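Artificial flower
4 min read

An artificial flower is an imitation of a natural bloom, made for decoration, for dress or simply for the pleasure of having roses in the house all winter long. 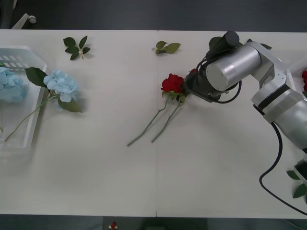 Coltitz, January. The craft was a cottage trade here long before it moved into workshops, and whole families sat round the kitchen table cutting petals from scraps of silk. At its height the town had 2,000 flower makers, and a good many of them worked for the hat shops of Banport.

Stems were usually made of wire wrapped in green paper, with the leaves bought in separately and added last.
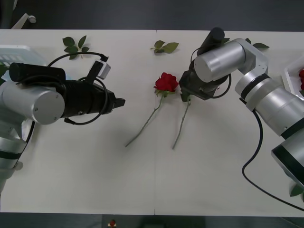
Visitors to the museum at Perstead often say that the old silk roses look kinder than the new ones, as the colour has had time to soften.

Polyester has since taken over much of the trade, being cheap, hard-wearing and easy to dye.

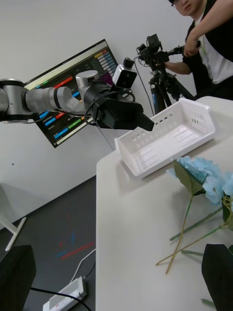 How should fabric flowers be cleaned? A soft dry brush is best for old silk, which may lose its dye in water, while most polyester blooms can be wiped with a damp cloth.

5 comments
2 shares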